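온딕스, 플로스테드 침실 전시장에서 옷 개기 동작 수집… 목표는 3040건

가정용 로봇에게 옷 개는 법을 가르치려면 우선 사람이 옷을 개는 모습부터 넉넉히 모아야 한다. 로봇 학습 소프트웨어를 만드는 온딕스(Ondix)가 10월 들어 플로스테드의 침실 전시장 한쪽을 빌려 바로 그 일을 하고 있다. 침대와 쿠션, 협탁까지 갖춰진 곳이라 따로 방을 꾸미는 수고를 덜었다고, 담당자들은 꽤나 흐뭇한 얼굴로 이야기했다.
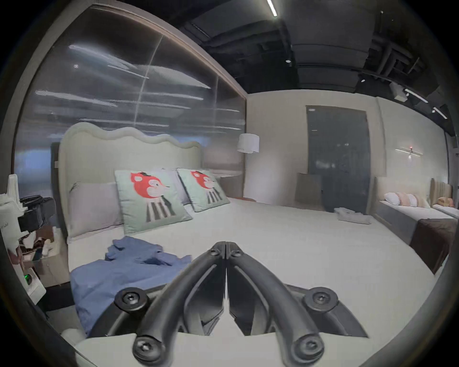 침대 위에 놓인 파란 옷과 손에 쥐고 쓰는 집게형 그리퍼. 플로스테드 전시장.

작업은 보기보다 손이 많이 간다. 작업자가 그리퍼를 손에 쥐고 옷을 집고, 들고, 펴고, 접는 과정을 되풀이하면 그 움직임이 영상과 함께 한 건씩 저장된다. 온딕스가 이번에 모으려는 동작은 모두 3040건으로, 작업자 여섯 명이 아침 9시부터 교대로 나선다. 하루 목표는 200건인데, 첫날에는 옷감이 자꾸 미끄러져 절반을 겨우 넘겼다며 다들 웃었다(지금은 손에 익어 점심 전에 절반을 채우는 날도 있다고 한다).
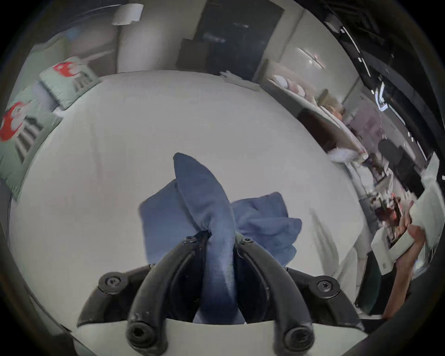

그리퍼 두 손가락 끝에 집힌 파란 천. 천을 어디에서 어떻게 집는지도 학습 자료가 된다.

수집 현장을 맡은 협력사 스키사드(Skisard)는 깔끔하게 성공한 동작만 골라 담지는 않는다고 설명했다. 한 번에 집지 못해 다시 잡거나 접다가 모양이 틀어진 기록도 따로 표시해 함께 보관한다. 로봇이 실제 가정에서 마주칠 빨랫감이 늘 얌전히 펼쳐져 있을 리 없으니, 그런 기록이 오히려 귀하게 쓰인다는 이야기다.

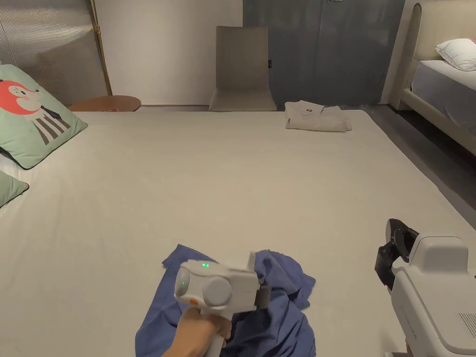
온딕스가 옷 개기를 첫 과제로 고른 까닭은 천이라는 물건의 까다로움에 있다. 컵이나 상자와 달리 옷은 손을 댈 때마다 모양이 바뀌어, 같은 옷이라도 매번 새로운 문제가 된다. 매트리스 위의 파란 옷처럼 그리퍼 양옆으로 주름이 뭉쳐 있으면 소매 끝이나 옷깃을 찾는 일부터 만만치 않고, 안쪽에 반듯하게 개어 둔 옅은 색 옷과 견주면 그 사이에 얼마나 많은 동작이 필요한지 짐작할 만하다. 회사는 모은 자료를 내부 검수한 뒤 자사의 학습 모델 페라로(Ferraro)에 차례로 넣을 계획이다. 옷 개기가 마무리되면 같은 전시장에서 베갯잇 씌우기와 이불 정리 동작도 모을 예정이며, 전시장은 수집 기간에도 평소처럼 오후 손님을 맞는다.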